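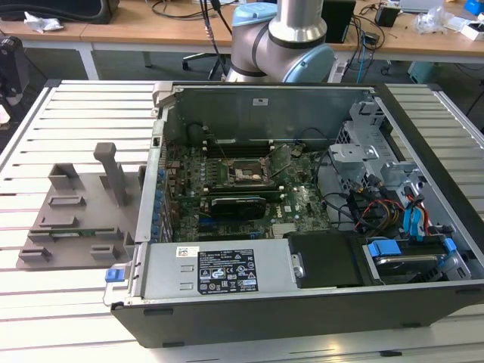 Comedy dubs and lost timing: what is the actual cause?

Posted by mono_track on 2018-04-12
7 min read

We use cookies to remember your forum settings. By continuing you accept this.

mono_track
I rewatched Cuervo over two evenings, first the original language track with subtitles, then the English dub from the Pundex disc. The market argument gets almost no laughs in the dub. The lines are translated correctly as far as I can check. My claim is that the loss is in the pauses. In the original, the brother-in-law waits before he answers the fishmonger. In the dub the answer starts early, over the tail of her line, and the reaction shot plays with the joke already finished.
Has anyone compared the two tracks side by side?

reelchange
Yes, for the market argument and the wedding speech. The dub comes in early on most of the brother-in-law's lines, by up to 10 frames. English needed more syllables, so they started sooner to finish on the mouth closure. Normal practice for close-ups. It does damage in a comedy where one character's entire method is being slow.

tapehiss
Disagree that it's the timing. The voice is wrong. The original actor speaks from the chest and barely moves his jaw. The dub voice is a light tenor with a grin in it. You could line up every frame and it still wouldn't play, because the character no longer sounds like he believes what he's saying.

mono_track
The voice is a problem, agreed. But the same voice is fine in the wedding speech, where he has his back to the camera and there is no sync to hit. I laughed at that scene in both versions. Same voice, same character, different result.

tapehiss
The wedding speech is the best written scene in the film. It would survive a text-to-speech reader.

reelchange
The off-camera point is worth something, though. In the wedding speech the pauses match the original within a frame or two. Where the adapter was free to keep them, they were kept. That suggests whoever did it knew they mattered and lost them only to lip sync.

glasseye6
Which disc is this? There are two English dubs. The July reissue from Pundex carries the newer one. The older one was made for television and is on the Hirach release. It has a cut of the market argument that is shorter by several lines, so a straight comparison isn't possible, but the brother-in-law is cast much closer to the original.

mono_track
The reissue, so the newer dub. I didn't know the Hirach one had its own voice cast.

glasseye6
It does. The sound is poor, with the music ducked hard under every line and no room tone between them. The performances are better. Set the player to the second audio track, the first is the original.

northbalcony
Subtitles spoil jokes too, and I don't see that mentioned. On the reissue the whole exchange comes up as one two-line title, so you read the answer while the fishmonger is still asking. If the complaint is early punchlines, the subtitled version is worse by more than 10 frames.

reelchange
Fair. That is a bad subtitle split and it should be two titles. Still, a viewer can hear the actor's pause while reading. In the dub the pause isn't there at all.

northbalcony
Hearing a pause after you've read the joke doesn't restore it. I'd call them equal.

tapehiss
For comparison, Tedov has the same kind of deadpan lead, a fairly loose dub with visible sync errors, and 100 percent of the jokes land for me. Casting.

mono_track
Tedov is mostly wide shots. Loose sync is cheap in a wide shot. I'd want a close-up comedy with a loose dub before I accepted that one. I'll get hold of the Hirach disc and time the lines that exist in both cuts.

reelchange
If you do, measure from the last audible sound of her line to the first of his. Don't go by mouth movement, he opens his mouth well before he speaks.

Get the weekly thread digest by email. Unsubscribe at any time.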